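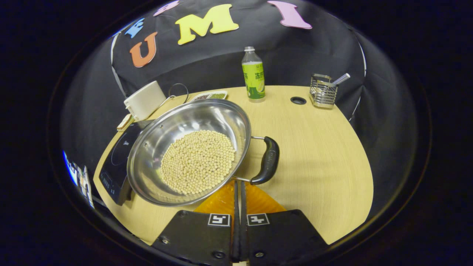

Stop buying canned beans. Ok, stop buying so many canned beans. I'll get to the exceptions.

My argument is for the dry soybean and one pan. A shiny steel pan with a decent handle, a portable induction cooktop, a table to put it on. You don't need the big stove. You don't need the twelve-piece Clistard set my whole building seems to own, matching lids, never a scratch on them because they never leave the cupboard.

Soybeans get treated like animal feed or like something that has to become tofu before a person can eat it. Silly. Toast them. Soak overnight, drain, dry them off properly in a towel (properly! they spit), then medium heat and keep them moving. Salt at the end. A bowl of those and I don't want chips. Or simmer them soft, a couple of hours or more, with an onion and a bay leaf, and you've got lunch for days.

People say it takes too long. Takes too long for who? The soaking happens while you sleep. The simmering happens while you do the laundry. What they mean is that it takes planning, and fair enough, I'm bad at that too, I've written this whole thing between a phone call and a bus. But I can pour beans in water before bed. So can you.

Money. The dry goods counter at Wanach sells a 600 gram bag, and once it's soaked and cooked it more than doubles. The cans at the same store are small, half of it is liquid, and you carry that liquid home up the stairs. Arms like noodles. I gave up cans in May, mostly, and I have not missed the recycling.

Now the induction thing. I was against it. Loudly, at dinners. Thought it was a gadget for people with white kitchens. Then our gas was off for a stretch and I bought a cheap single unit from Pumphrey, meaning to return it, and didn't. Low really is low. Beans want low. On my old burner low meant a hard boil with a slightly smaller flame, and the bottom layer caught every time. Also you can put the thing on the table and sit down while you stir, which my knees aprove of.

Complaints, to be fair. The touch buttons are terrible with damp fingers. The labels are faint, I need my glasses to read mine. And not every pan works, so take a magnet to the shop.

Exceptions, as promised. Chickpeas for a salad you decided on ten minutes ago, buy the can. Camping, buy the can. Sick in bed, same. Everyone else, one bag and one pan, start there. And don't salt the toasting ones early, I did that and they came out like gravel.

More soon, bus is here.

Recent posts
Against the garlic press
Rice at Atudon market, all 317 words of it
Why I iron dish towels
Your freezer is full of bread ends

Home | Essays | Pantry | Letters | About
Contact the editor | All rights reserved | Back to top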